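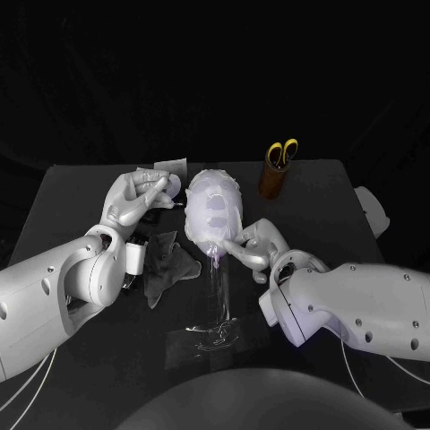
2026年6月1日

气球桌。今天只弄透明那批,彩色的等下周Flanar那边补货。

先记用料:剪刀(黄柄那把)还插在棕色杯子里,别拿走,上次找了半天。深灰布、透明塑料片都留桌上,布不用叠,垫着用就行。白卡片是写编号的,立着放,躺下去就看不见了。

椭圆头形这款,淡淡的紫,脸是几块发白的平片,两只眼、鼻子、一张大嘴。充起来以后边上一圈皱,跟Nieminen样本册里那张图比,皱得多。不确定是气不够还是膜本身就这样。4月那批厚一点的料没这么皱,但是那批嘴的位置偏,退了。

收口。还是老问题,球颈收拢以后那一小截太短,手指捏住就没地方打结了。试过的办法:
—— 先拧再折,折完用细绳绕。慢,但是牢。
—— 直接打结。快,结容易滑到球颈根上,一拉就把下巴那块扯歪。
—— 夹子。Idov的小夹子,夹得住,但夹子重,球立不直,往一边倒。
目前倾向第一种。绳子剪短点,长了晃来晃去难看。

充气量:以前按撑到没有褶为准,不对。这种膜不像乳胶会伸,撑到没褶就离爆不远了。边上留褶,中间脸平了就停。以后都照这个来,谁接班看到这条请照做,不要再补那一口气。

上周爆的那几个看过了,全是从接缝开的,没有一个是从脸上开的。所以脸上那几块白的地方印得没问题,别再怪印刷了。接缝要问Vikcombe,封边温度他们改过没有。邮件写了,还没回。

数:
入库 1043
验过可用 886
剩下的没细分,有漏气有印歪,混在一个箱子里。要分开!漏气的可以剪开留膜,练收口用,印歪的退。
放一夜的测试:40个,早上看,软掉4个。软的四个都是直接打结的。绕绳的都还好。样本小,不过够我下决心了。

桌子:黑背景前面这张深灰桌好用,透明膜放上去轮廓看得清。原来那张白桌子根本看不出边在哪,验褶全靠摸。白桌挪去打包。

静电。塑料片一碰就吸灰,吸完再贴到球上,球面全是毛。用之前拿湿布抹一下桌面,球本身不要抹,抹过有水印,干了一圈一圈的。上次有两个就这么废的,我抹的,记我账上。

脸的朝向:验的时候让脸冲着人,倒过来容易漏看嘴角。颈在下,头在上,尾巴那个小结离桌面留一点空,别压着,压着会把紫色那截折出白印,展不开的。

待办
- 催Vikcombe回封边的事
- 细绳再买一卷,要哑光的,亮的打滑
- 白卡片编号从头排,现在有重号
- 样本册还给Nieminen之前先把尺寸那页抄下来
- 问Idov有没有更轻的夹子,没有就算了
- 装箱的格子太窄,头形的放进去脸会压扁,得换大一号的隔板。隔板尺寸量了没记,明天在量一遍
- 不合格那箱写上字,上回差点跟好的一起发出去

补一条:下午又绕了几个,绳子绕三圈和绕五圈看不出差别,先按三圈。放过夜再说,明早开门先看这几个,别等打包的人来了才想起来。绕的时候左手托住球颈后面,不要掐脸那边,掐了会留个指甲印。

气嘴那根管子接头有点松,缠了胶带,凑和用。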